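Speaker notes – "Folding Things That Won't Hold Still"
Hultinach Event, afternoon session, 20 minutes including questions

Opening (2 min)

Hi everyone, thanks for staying after the coffee! I work on the Trotoretti project with Tatiana Tóth, and we teach robots to handle soft household stuff. Start with the question from the abstract: how much can a policy learn from bedrooms it has never been in?

Ask for a show of hands – who has tried cloth in simulation? Wait for the groans.

How we collect

We went with hand-held grippers. A person walks into a real home, picks up the tool and does the chore at a natural pace. The fingers match the ones on our arm, so what the wrist camera records is very close to what the policy gets at run time. Mention the fisheye here. Edges bow a lot, and we train on the curved view as it comes. We tried flattening it early on and lost too much at the sides.
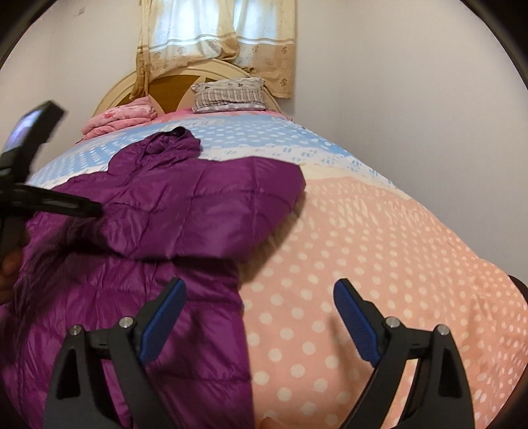
What I love about beds is how hard they are. A puffer jacket has slick fabric and a lot of air in it, and once it's crumpled the outline says very little about where the sleeves went. Put it on a busy print and color alone won't get you far either. Slow down on this point, people from rigid grasping always want to talk about it.

The data: 477 demonstrations from 14 homes. Say clearly that this is small. Vratislav Baláž split it by home, so no test bedroom ever shows up in training. He was right to insist, and our first numbers looked far too good before he did!

The method

Two stages. The first picks a grasp region from a short run of recent views, the second predicts the finger motion. Short history matters because the tool moves fast and single views smear.

Tsai is our name for the first stage. Don't explain the name, it eats a minute.

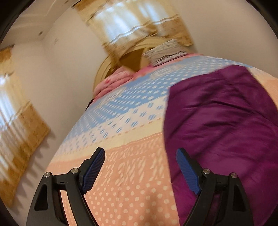
The cue that helped most was the boundary between layers, where one fabric stops and the next one starts. We added a small loss term that rewards finding that line, and grasps moved toward edges and away from the middle of the cloth. Same data, same network size. I still get a kick out of that result.

Be fair about the failures. Thin sheets are bad. Two layers of the same fabric are worse – the model grabs both and carries on happily. Show the failure clip twice, second time at half speed.

Close

Next up is two-handed folding, starting in April. Thank Tatiana for the hardware and Vratislav for the splits. Leave the contact slide up during questions, and repeat each question into the mic for the people at the back.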